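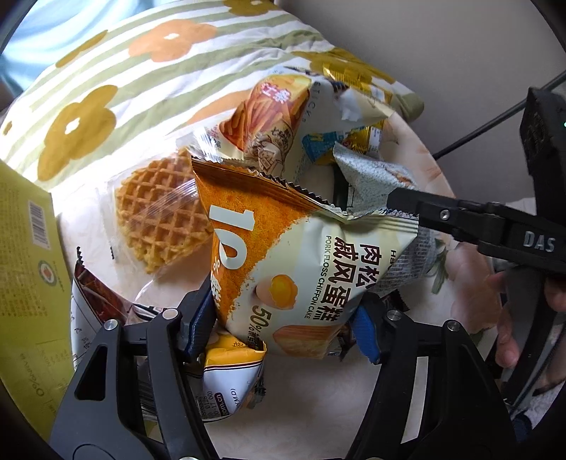
Soudabeh Ghasemi puts the case against foundation plastic plainly: a colony that draws its own comb chooses its own cell size, and she has not bought a sheet of the stuff in 18 years. Her hives at Orkside stand on a slope above the river, and every box in them is fitted with bare top bars carrying a thin wooden wedge.

Lâm Nông, whose yard is at Trakville, uses full sheets of wired wax in every brood box. The two have compared notes for 4 seasons. They agree on very little except that the question is mostly one of labor.

Last updated: 31/08/2018
Reading time: 4 minutes

Foundation is a thin sheet of wax or plastic pressed with the pattern of cell bases. Bees build walls on the pattern and the comb comes out flat, centered in its wooden surround, and easy to lift. Without it the colony hangs in chains from the top bar and builds downward in lobes. The lobes usually join. Whether they join in line with the bar depends largely on whether the hive is level from side to side.

Ghasemi checks this with a spirit level before any box goes on. A lean from front to back causes little trouble, as long as the combs run in the same direction. A lean from side to side pulls the lower edge of each comb toward its neighbor, and by the time it has crossed the gap the two have to be cut apart.

Placement matters as much. An empty frame set between two straight, capped brood combs will normally be drawn straight. Put the same frame beside open honey cells and the bees may lengthen the honey cells into the space and leave the new frame as a narrow strip. In a box with no drawn comb at all, Ghasemi borrows one good comb from another colony, after checking it for disease, and starts from there.

New comb without wires is soft in warm weather. It must be kept upright during inspection and turned on its end, never laid flat. Nông lost several combs this way in his first trial and went back to wire. He also spins his honey in a Stivau radial extractor, and unwired comb in its first year tends to break away at the side bars unless the speed is brought up slowly. Ghasemi cuts and presses most of hers, so the point does not arise.

Drone comb is the other difference. Left alone, a strong colony builds a fair amount of it, often at the bottom corners and along the outer frames. Nông regards this as lost worker space and a nursery for mites. Ghasemi moves the drone combs to the edge of the nest and removes them when capped if the mite count calls for it.

On cost, the figures are simple. Nông orders 200 sheets each winter and spends two evenings fitting them. Ghasemi buys none, but inspects new boxes every few days during the spring build, when a comb going off line can still be pushed back with a thumb. She had 70 frames drawn that way this year. The few that were crossed went to the top of the hive, to be filled with honey and cut out.

Nông is running a split trial in one yard, with wax sheets in half the brood boxes and starter strips in the rest. The strips are an inch deep and fixed with melted wax. He will weigh the boxes in October, before the winter feed goes on.

This site uses cookies to remember your reading preferences. Accept or manage settings.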